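Teaching the towel task: a step-by-step guide for new club members

Drotivine Robotics Club, practice notes, 03/12/2020

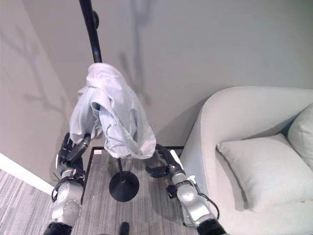 Hafiz Pelupessy asked whether new members could skip the stand and start with a towel folded on a table, as the August group did. They can, but the folding exercise teaches very little about working at height, and the Gretby round is scored on a hanging towel. Start with the stand.

What the task is

The robot faces a pole stand with a towel over it. It must take hold of the towel with both hands, lift it clear of the pole and lay it on the seat of a chair next to the stand. The base of the stand must not leave the floor. A run ends when both hands are open and the towel stays where it was put.

Before you start

Book two people for each session, one on the controls and one on the stop button. The person on the stop button does nothing else.

Check that both hands open and close fully from the Bavari panel. If a finger lags, log it and run the calibration again before going further. Check that the cables on the outside of each arm have slack at full reach. A cable that is tight with the arm raised will pull the wrist off its target.

Setting up

1. Put the stand within reach of both arms with the elbows still bent. If an arm has to straighten to touch the pole, the stand is too far away.

2. Turn the stand so that the peg faces away from the hand that will lift first. Fabric catches on it easily.

3. Drape the towel loosely. Do not smooth it. A neat towel gives the hand nothing to close on, and the judges will not hang it neatly.

4. Save the start pose under your own name in the Lau folder, not under "default".

The first grip

5. Bring the left hand in from the side with the fingers half open, at the height where the folds are deepest.

6. Close slowly until the fabric bunches between the fingers. Stop there. Closing further puts the fingertips against the pole, and the stand will turn on its base.

7. Pull back 2 cm and watch the pole. If it leans, open the hand and repeat from step 5.

The second grip

8. Keep the left hand still. Move the right hand towards the lower corner of the towel on its own side, fingers open and pointing down.

9. Approach from the front. Coming in from below looks shorter on the screen but brings the knuckles close to the base, and this is where most of our knocks happen.

10. Close on the corner, wait 4 seconds, then check both grip readings.

Lifting and placing

11. Raise both hands together at 20 per cent speed. The towel has to pass over the top of the pole – plan the height from the pole, and allow for the length of the hanging cloth.

12. Turn at the waist, lower over the seat and open the right hand first. Open the left hand once the corner has settled.

Common faults

Towel slides off one side: the first grip was too low. Move it up a fold.

Stand rocks during the lift: one hand is leading. Compare the two arm timings in the log.

Hand closes on nothing: the depth reading is poor on pale cloth. Change the lamp angle so the creases show more shadow, then try again.

Logging

Record every run, including the ones you stop. The team needs 66 logged runs before the Gretby entry is sent in, and stopped runs count towards that number if the reason is filled in. Leave the speed setting at 20 per cent for the next pair.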